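Omorer Planning and Set-up Guide
Section 2: Before you buy anything

Welcome to the part of the guide we most enjoyed writing! You have a kitchen job in mind for a two-armed robot, you have some money put aside (or you are about to ask for it), and you want to know what to order first. Our advice is to start in simulation. A rendered kitchen lets you try out arms, hands and worktop heights before a single crate turns up at your door.

Views from the rendered kitchen, one wide and two close on a gripper:

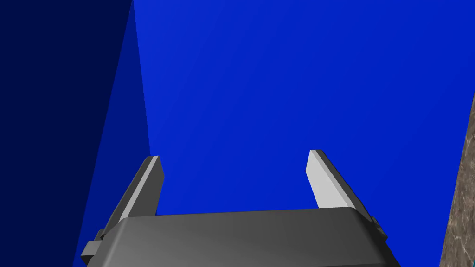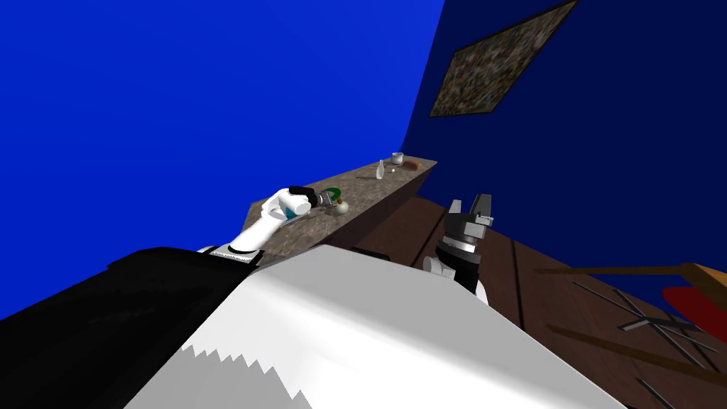
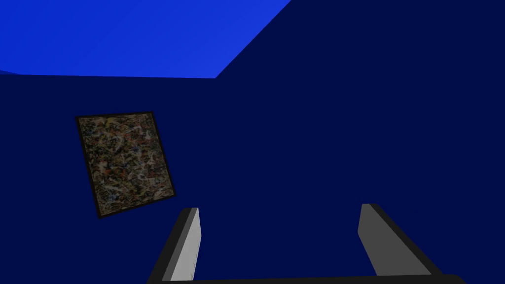
Grímur Hjaltested wrote to us after trying the early draft: "I'd put the whole hand budget into one line and called it 'grippers'. Please tell people to split it. A hand with several fingers and a plain two-finger gripper are different purchases, with different spares, and my finance office wanted to know why the second quote looked nothing like the first."

He is quite right, and step 3 below has been rewritten with his note in mind.

2.1 Drawing up the equipment list

1. Write down the job in one sentence. "Clear mugs and jars from a worktop" is a good one. "Help in the kitchen" is too wide to price.

2. List every object the robot must pick up, with its weight and its widest and narrowest measurements. Use kitchen scales and a ruler. Do include the awkward shapes (rings, bottles with thin necks, anything that rolls), as these are what decide the hand.

3. Give each arm its own page in the budget sheet. On each page enter the arm, the hand or gripper, the cable set, the mounting plate and the spare finger pads, all as separate lines.

4. Run the job in the Omorer kitchen with the hands you are thinking of buying. Try the same object with both. This is great fun and it may well change your order.

5. Mark each line "needed on day one" or "can wait". Most first orders get a good deal shorter at this point!

NOTE: The wall colours, pictures and chairs in the kitchen file can be changed under Room, then Finishes. They have no effect on your parts list.

CAUTION: Do not take worktop height from the kitchen file. Measure your own room. An arm that reaches the back of the counter on screen may fall short in your building.

2.2 The computer

You can plan on an ordinary office machine, but long runs want something stronger. Leave a line for it now, even if you fill in the price later. Krishnamoorthy Ramasamy keeps his on the same sheet as the arms so that it can't be quietly dropped when the total is trimmed, and we have copied the habit.

2.3 Asking for quotes

1. Send the same list to at least 2 suppliers, and ask each to price the lines one by one.

2. Ask for delivery, fitting and training as separate figures.

3. Ask how long the quote holds. Ours at Clendlow hold for 14 weeks.

4. Check whether the gripper licence is included. In the Omorer range it is sold apart, at £989 for each gripper, and it is the line people most often miss.

5. Ask what happens if you swap one hand for another before delivery. The Szekeres mounting plate takes either type, so a late change costs you only the difference in the hands. The older Vernia plate doesn't, and needs replacing.

CAUTION: Never order finger pads by eye. Quote the part code from the underside of the pad packet, or ask us.

2.4 Running costs for the first year

Add a page for pads, cables, one service visit and floor space. Add staff time too. Lakshmi Unnithan suggests setting aside 3 mornings a month at the beginning and we think that is sensible, as people do want to play with it (so did we).

NOTE: Prices in this section were checked on 23rd June. The next price list comes out in September, so if your order will fall after that, ask for the new sheet before you sign anything off.

When your list is ready, save it as a Plan file and go on to Section 3, Measuring the room.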